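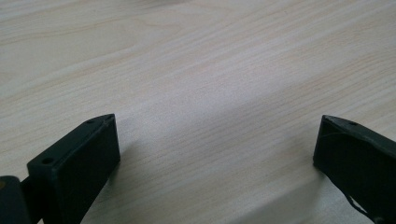

# Oletti 270 pet gate: long-term review

The Oletti 270 is a freestanding folding gate for dogs. It has four hinged panels, a walk-through door in the second panel, and two screw-on support feet. Fully open it measures 270 cm, enough for the archway between our kitchen and living room with some left over to angle the ends. I bought it for a 19-pound beagle mix named Agudelo, adopted from the Grenddale shelter last August. She came with a file that said "counter surfer, fence tester," and both entries were correct.
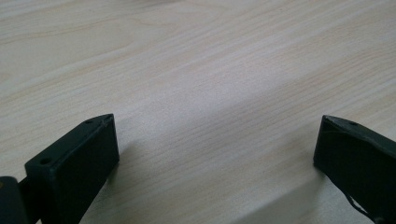
**Roy Sedgwick**
*Home and Gear Reviewer*

I have used the gate every day for ten months. The test was simple: the gate closed at breakfast, at dinner, and any time the front door was open. For the first month I also kept a log of every time the dog got past it.

## Assembly

The panels ship already hinged. The feet attach with two bolts each, and the hex key is in the box. The instruction sheet shows the feet on the end panels. I put them there first and the middle of the gate bowed outward when the dog leaned on it. Moving one foot to the door panel fixed that. The holes for it are already drilled, so Oletti must have considered this position, but the sheet doesn't mention it.

Set the gate in a shallow zigzag. In a straight line it will tip with a light push, feet or no feet.

## Latch

The latch is a lift-and-slide type, and it's the best part of the product. It works with one hand while the other holds a food bowl. Oletti rates it for 4,000 cycles. I can't confirm that number, but after ten months there is no play in the slide and the return spring still closes fully.

The door swings both ways. There is a small stop you can flip down to limit it to one direction. Flip it down. Agudelo learned to nose the door open when I left it on the friction setting, and that accounted for most of the entries in my log. 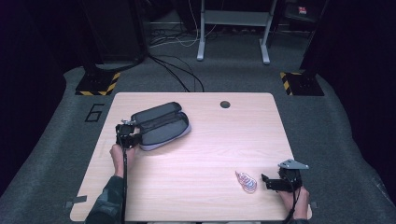

## Stability and noise

Once the foot was moved, the gate stayed put on hardwood. On carpet it creeps. The rubber pads under the panels grip smooth floors well and carpet hardly at all – I had to reset the position every few days when I tried it at the top of the hallway. It's a freestanding gate and shouldn't be used at the head of a staircase. The manual says so too.

Noise is moderate. The panels rattle against each other at the hinges when a dog jumps up. Felt dots at the contact points cut this down a lot. The door itself closes with a click that can be heard in the next room, and the dog now treats that click as a meal announcement.

## Height

The panels are 24 inches tall. For a dog of this size that's fine as long as she isn't a jumper. Agudelo cleared it once, during a thunderstorm, from a running start. She hasn't tried again. For anything taller than a beagle I would look at the Clerkar, a pressure-mounted gate my sister uses with her two shepherds. It's taller and far more rigid, but it has to be fitted to a specific opening and it leaves marks on the paint.

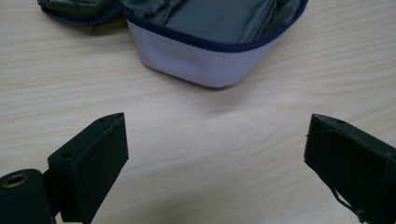

The Clerkar also has a raised threshold bar, and I've tripped on it every time I've visited. The Oletti has no bar. The door clears the floor by an inch, so a kitten or a very small puppy could get a head under it. Measure your animal before you buy.

## Cleaning

Wipe the slats with a damp cloth. Drool dries in the grooves next to the hinges and needs an old toothbrush. The finish has held up except on the top rail of the door panel, which has tooth marks from the first week. Bitter spray stopped the chewing.

## Price

I paid $200 including shipping. That's high for a freestanding gate of this height. Cheaper ones I've owned failed at the latch inside a year, and this one hasn't, so I consider the price fair but not a bargain. Replacement feet are sold separately. Replacement panels are not.

## Rating

Latch: 5/5
Stability on hard floors: 4/5
Stability on carpet: 2/5
Instructions: 2/5
Overall: 4/5

**Update, 24th June:** One of the rubber pads came off while I was moving the gate to mop. I glued it back with contact cement and it has held so far. The rating is unchanged.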